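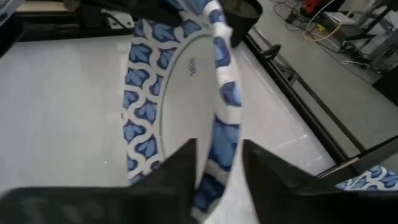
Dropped plates, and a force limit that wasn't there

Posted Tue 12 January

I lost two plates last week. Both were from the blue-and-white set I use for the plate-turning task, and both went the same way: picked up by the rim, tilted, and then dropped when the fingers opened a little in the middle of the move.

The arm is a Colow with the stock two-finger gripper. The control code is my own fork of Faren, which I have been running since June. Nothing in the task had changed. What had changed was the gripper firmware, which I updated the weekend before without reading the notes closely.

First guess: worn finger pads

I swapped the pads for new ones and ran the task with a plastic plate. It slipped on the third try. So the pads were fine and I had wasted an evening.

Second guess: the log

I should have started here. The gripper reports its holding force as a raw number. On a good lift it sits near the top of its range, 2,875 in my setup. On the bad ones it fell to 264 partway through the tilt and stayed there until the plate was gone. No error was raised. The arm carried on to the drop-off point and opened its fingers over the table with nothing in them.

The cause

The new firmware has a thermal saver. If the motor holds for more than 300 milliseconds without a new command, it backs the current off. My code sends one close command and then goes quiet while the wrist turns. The old firmware held on forever, so that used to work.

The fix

I now resend the close command all through the move. I also added a check that I should have had from the start: if the force reads under 1,000 while the arm believes it is holding something, it stops where it is and beeps. It doesn't try to go back or regrip. A plate held by its edge is not something I want the arm improvising with.

I ran the plastic plate all of Sunday with no slips, then went back to ceramic.

Still to do: the same check on the Sallholm gripper, which runs different firmware and may have the same habit. I also need to order more plates. The shop had only bowls left in that pattern.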